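小型机械臂工位怎么做预算：从报价单到一张能用的桌子

很多单位第一次买协作机械臂，预算表里只写一行“机械臂一台”。设备到货以后才发现还缺桌子、缺线、缺末端工具，于是一次次补申请。下面是我们在 Zalthorpe 实验室采购时用的步骤，适合桌面级、单臂或双臂的小工位。

第一步，写清任务
先写要抓什么、多重、放到哪里、一天运行多少小时。我们的要求是每天连续运行 8 小时，工件放在台面上，不换线。负载要把末端工具和线缆的重量算进去，再留余量。

第二步，要两份可比的报价
我们向 Grallar 和 Reder 两家询价，用的是同一张表格。请供应商把下列各项分开列：
机械臂本体和控制器
示教器，含支架和备用电源
末端工具及转接法兰
安装底板和紧固件
运输、安装、培训
质保年限和返修期间的备机政策
写“含配件”三个字的报价单一律退回，请对方重新列明。

第三步，核对交期
本体交期是 60 天，末端工具要另外定做。采购员 Shiuli Nanayakkara 的做法是先下末端工具的订单，再下本体的订单，两样东西在 August 之前都到齐了。贵单位若有年度结账日，请从结账日往回推，验收至少留 2 周。

第四步，给桌面和周边单列一栏
这一栏最容易漏，内容包括工作台、型材框架、护板、插线板、延长线、扎带、绑带、台面覆盖材料和定位胶带。单价都低，合起来并不少。我们给耗材单独留了 1,000 元，由 Hettiarachchi 供货，按实际用量结算。 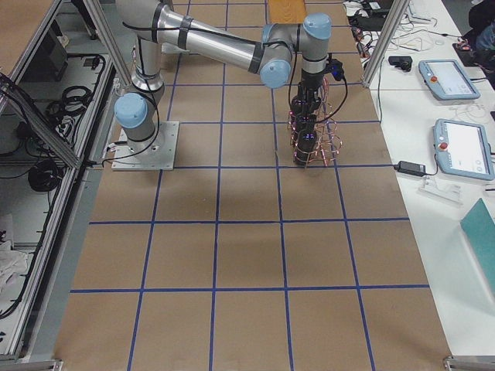
周边设备的数量按工位实际摆放来定，先画平面图再填表。操作区和放置区要分成两块台面，示教器、电源适配器和充电线都放在侧面的白色台面上，不占机械臂的活动范围。两台示教器前后留位，桌面宽度也要照此放大。主台面铺牛皮色的纸，用蓝色胶带贴出方格，纸和胶带都算耗材，应写明规格和更换周期。沿臂身走的线要用绑带和扎带固定，这两样也记在这一栏里。

第五步，验收和付款
合同里写明分期付款，尾款在验收后支付。验收按第一步写的任务来做，连续跑满规定时间，记录停机次数和原因。示教器的急停按钮逐个测试，结果写进验收单，双方签字。

第六步，留维护费
线缆和末端工具是先坏的部分，每年列一笔更换费用。控制器软件若有订阅费，问清第二年的价格，并让对方写在报价单上。

表格填完后，请实际操作的人看一遍再提交。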